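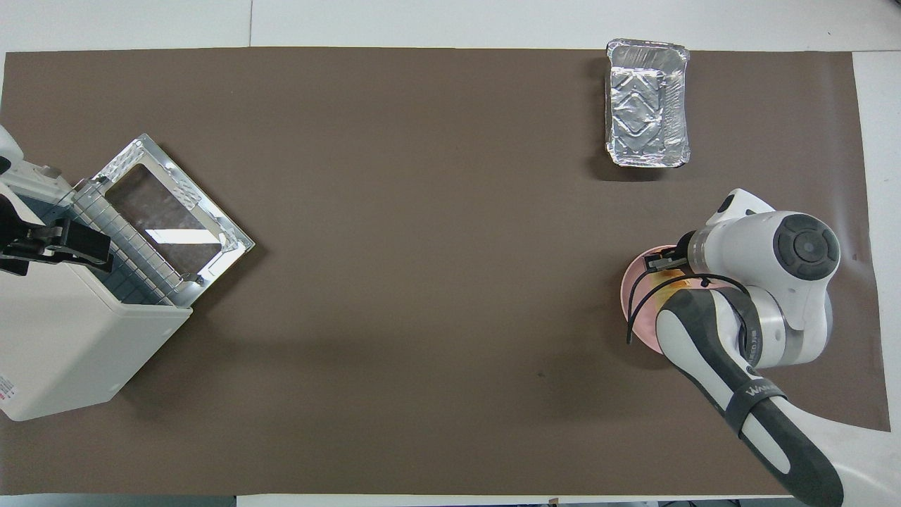 Slide 1. Tray-and-toaster task, head view.

Morning everyone. I'm Flurina Nägeli, from the manipulation group at Stadeck. The work is joint with Sigrún Oddsson and Ambros Wyss. I have 14 slides, and I'll take questions at the end.

The question for today is simple. If you train a policy on a long kitchen task, how much does the choice of camera view matter? We started on this in February after the Thaler policy kept failing at the same step.

(next slide)

The task: food goes from the plate to the foil tray, and the tray goes into the toaster oven. We recorded 200 demonstrations by teleoperation. Each one has a head view and a fixed view, synced. We trained three policies on the same data: head only, fixed only, both.

Say here that the network and training schedule are the same in all three. People always ask.
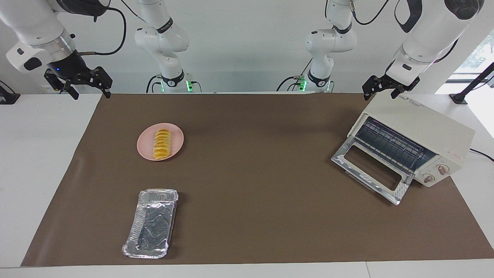
Slide 3. Fixed view.

Occlusion is what we ended up measuring. We went through the head view and marked every stretch where the arm blocks the thing it is about to grasp. On slide 1 the arm hides most of the plate. From the fixed camera you get the whole plate with the row of yellow slices on it, plus the tray and the open oven door. What you lose is detail close to the fingers. Point at the grippers, then move on.

(next slide)

Results. We ran 40 trials per policy, with the plate and tray moved between trials. Head only finished 20. Fixed only did worse on picking up the slices and better on placing the tray. Both views together did best overall, but the gap closes when the plate is near the middle of the mat. Don't oversell this one.

Foil is still a problem for all three. The rim bends under the fingers and the tray shifts. Edeltraud Moser is trying a lower grip force, no numbers yet.

(last slide)

What we'd suggest: label occlusion before you collect more data. It took us up to 14 minutes per batch, a lot less than re-recording. Labels and the marking tool are in the Sosesholm repository.

Thank Aurelia Reisinger for the teleoperation. Questions.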